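## 3. What People Mean When They Say "Clean Enough" 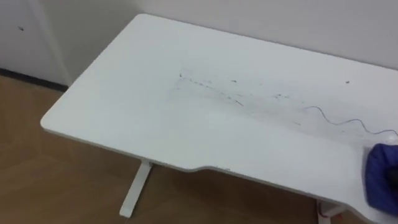
*Kovalchuk*

**Figure 1.** A white desktop with dark specks and crumbs across the middle.

I got into this question because of an argument over a shared desk, and I'm still a little embarrassed that it grew into a whole study. Section 2 covered how I found people, so let me get to what they told me.

I talked to 108 office workers in Drendale and Evport, all of them sharing desks with at least one other person. I asked each one when they'd last wiped down a desk before sitting at it, and what had pushed them to do it. Crumbs came up constantly. So did hair, and people got surprisingly heated about hair! A mess like the one in Figure 1 would have sent most of them looking for a cloth, or at least grumbling to a coworker.

What I didn't expect was how much it mattered whose mess they thought it was. People forgave their own crumbs all day long. Over 20 of them told me they'd left their lunch leavings until the next morning and felt fine about it – then, minutes later, the same people complained about a stranger's pencil shavings.

The Evport group was pickier, and I have a hunch why. Their office had switched to open seating the December before I visited, so nobody had a "home" desk anymore. In Drendale, 11 people had kept the same two-person desk for years, and they mostly shrugged. (One had a standing deal with her deskmate: he wiped, she watered the plants.)

I tried sorting the answers with the Zistura scale, but it treats dust and food as one thing, and my people plainly didn't. I split them in Section 4.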